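ok thread. we have moved the sourdough starter, the dog and 53 boxes to Lokaldale and I have thoughts about renting in a small town. bear with me, typing on the bus

1/ the rental market. three places listed. one was a granny flat behind a servo. one had "character", meaning a slope. we took the slope

2/ inspection was ten minutes, in the dark, agent on the phone the whole time. asked about the hot water, got a thumbs up. thumbs up is not a litre capacity mate

3/ bond lodged, keys collected, one key doesn't fit anything. Still doesn't. have tried it in the shed, the meter box, the neighbour's letterbox (sorry neighbour)
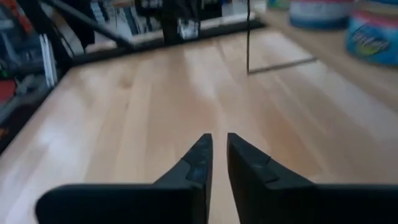
4/ anyway the condition report. DO IT PROPERLY. you get a few days to send it back and everyone leaves it because you're knackered and eating toast off a suitcase. I did every room. every scuff. the laundry trough has its own paragraph

5/ last place we lost $80 over a flyscreen that was torn when we moved in. no note of it on the report, so, our flyscreen apparently. never again

6/ things I wrote down this time: chip in bath enamel, burn mark on the kitchen bench the shape of Tasmania, blind in bedroom two that goes up but has no intrest in coming down

7/ agent rang to say it was "very thorough". did not sound like a compliment. sent her the signed copy on the 27th October and got a read receipt, kept that as well

8/ heating. there's one gas heater in the lounge and the rest of the house is basically outdoors. we hung a doona over the hallway door and it is now a two-climate home

9/ asked on the town page whether a landlord has to fix a heater that only runs on low. 50 comments. half of them about someone's ute parked across the boat ramp

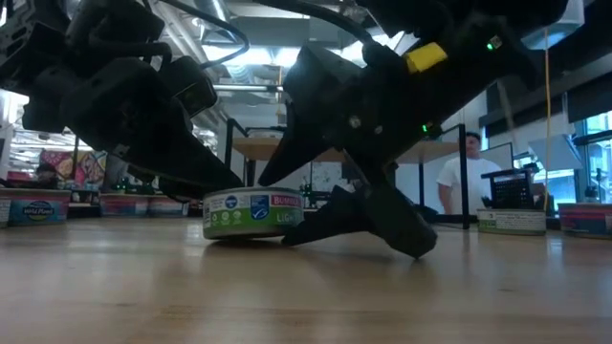 Muthoni Swai replied that you put it in writing every single time, even if they've told you over the phone that a bloke is coming, and you ask for a date in the same email. She waited a whole winter on a phone promise.

10/ so yes, what Muthoni said. emailed that arvo. got a date. bloke came on the date!! he had to order a part but still. a bloke, on a date

11/ part is coming from wherever parts come from. until then it's low or nothing and the dog has claimed the rug

12/ bins. nobody gives you the bin calendar. red lid weekly, yellow lid fortnightly, green lid is a matter of faith. I just look out the window and copy number 3

13/ number 3 is Christos Lazaridis and he has worked out I'm copying him. put his yellow out on the wrong week to see. I fell for it. whole street watched me wheel it back in
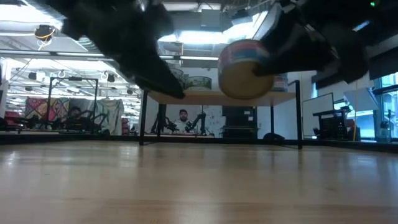
14/ rent goes up in December, it was in the lease, page nine, my own fault for skimming. read page nine. read all the pages but esp nine

15/ q from Kenji Ferreira, would I do it again — yeah. the train's an hour but I get a seat. there's a bakery that does a proper vanilla slice. I can hear frogs at night, a LOT of frogs

16/ things I'd still like: a second power point in the kitchen. a bathroom door that latches. to know what that key is for

17/ someone in the replys asked for my condition report as a template, yes fine, will take our address off it and post it tonight if the internet's on. it comes and goes with the wind

18/ my stop, bye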